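Robot teaching by demonstration

Robot teaching by demonstration, also called programming by demonstration or learning from demonstration, is a group of methods in which a person shows a robot how to carry out a task. The person either moves the robot directly by hand or steers it from a distance, and the motion is recorded. The recording may be played back as it stands, or it may be used together with many others to train a control program. The methods are used in assembly, packing, laboratory work and, more recently, in the service and disassembly of electronic equipment.

Terms

A single recorded run of a task is called a demonstration or an episode. The person who gives it is the demonstrator or operator. A set of episodes covering one task is a demonstration set. The control program trained on such a set is usually called a policy. Teaching by demonstration is distinct from offline programming, in which the path of the robot is written in code or drawn on a computer model of the work cell.

Teaching by hand

In hand guiding, also known as kinesthetic teaching, the operator takes hold of the arm and leads it through the task. The joints are set to a compliant mode in which the motors carry the weight of the arm but yield to outside force. Joint angles and gripper commands are stored at short, regular intervals.

Hand guiding requires little training and gives the operator a direct sense of contact between the tool and the part. Its main drawback is that the operator's hands and body may block the cameras, so that images recorded during the demonstration differ from those the robot will see when it works alone. Large or stiff arms are also tiring to move, and fine alignment suffers as a result. A common remedy is to guide the arm by hand once, and then to replay the motion with no person near the work while the images are recorded.

Teaching by remote control

In remote control, or teleoperation, the operator stays outside the work area and steers the robot through a separate device. Three types are in common use:

Leader arms. A smaller or identical arm is moved by the operator, and the working arm follows it joint by joint.

Handheld controllers. The position of a tracked controller is mapped to the position of the gripper.

Joysticks and multi-axis mice. These set the speed of the gripper and are suited to slow, exact movements.

Leader arms are generally preferred for two-armed tasks. Multi-axis mice are slower but allow the operator to hold five axes still while moving the sixth, a useful property when a part has to be lifted straight up.

Cameras

Most demonstration sets combine a fixed view of the whole work area with a close view from the wrist or gripper. The fixed view shows where the arm is in relation to the workpiece. The close view shows the last stage of an approach, in which the gripper itself often hides the target from every other direction. In work on computer main boards, for instance, the wrist view can keep the processor and its open retention frame visible while the tip of the tool is over the lower edge of the socket.

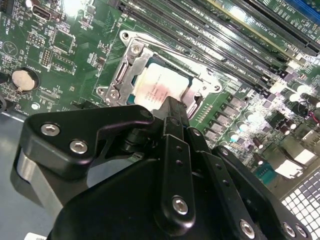 Example: computer disassembly

Desktop computers are often chosen as a subject for demonstration. They contain parts of very different size and stiffness in a small space, and the layout changes from one model to the next. Screws, latches, cables and plug-in cards each call for a different kind of motion.

A set of this kind was described by the Skulby workshop in a report dated June 28, 2025. The report, by Nobuhle Kekana and Mizanur Chowdhury, covers 800 episodes given by remote control, divided among 42 short tasks. Nearly 228 hours of operator time were needed, including the time spent resetting parts between episodes. The authors found that resetting took longer than the demonstrations themselves for most tasks that involved the processor or the memory modules.

Computers are normally placed on their side for such work, so that the main board lies flat and faces the arm. A slotted platform allows fixtures to be moved when a different case is brought in. Removed parts may be set in a printed fixture plate, which gives each of them a known position and spares the operator a second search with the gripper.

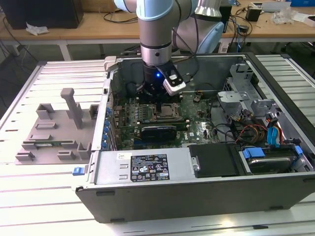 Quality of demonstrations

The results of training depend strongly on how the task was shown. Pauses are a frequent problem. If the operator stops to think above the part, the trained policy may learn to stop in the same place, and long pauses are therefore trimmed before training. Differences between operators cause similar trouble – one may lift a frame from the left and another from the right – and many groups agree on a written procedure before recording begins.

Failed attempts are handled in different ways. The Eltov guidelines remove them. The Zivel method keeps those in which the operator recovers, on the grounds that a policy trained only on smooth runs has no means of correcting a slip. The Strachan scale, a simple grading system with 3 levels, is used to mark each episode as clean, recovered or failed, and leaves the choice to the user of the set.

Safety

Hand guiding places a person within reach of a powered arm. Speed and force limits are set before the compliant mode is switched on, and an enabling switch that stops the arm on release is normally held in the free hand. With remote control the operator is out of reach, but a delay in the signal can lead to overshoot. Work inside computer cases is done with the equipment unplugged. Power supply units are removed whole and left closed.

See also

Force control
Imitation learning
Leader–follower systems
Work cell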